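4.2 The open-day demonstration

By Marloes Hendriks and Gyu-bin Ban
16 December 2025
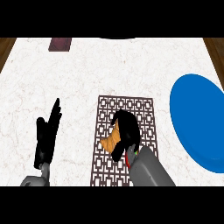 Figure 3. Simulated tabletop used at the Vistholm open day, with the right gripper at the croissant.

Visitors to the open day were shown the simulated two-arm table before they saw any hardware. The scene places a croissant on a lattice mat, with an empty blue plate to its right. In Figure 3 the left gripper is open and holds nothing, while the right one is in contact with the pastry. The assigned task was to move the croissant onto the plate.

We ran the demonstration in 26 sessions with 701 visitors in all. Each session lasted 10 minutes and ended with questions. The most common question was why the second arm was there at all – the task as given needs only one. We kept both because the Tulberg controller plans for the two arms together, and we wanted visitors to see the same setup we test.

Print this page | E-mail this article

Comments (2)

Aníbal Quintero: Was the marble texture kept the same in all sessions? The veins could matter for the vision part.

Ea Eyvindsson: I attended in May. The question period was too short for our group, but the handout was clear.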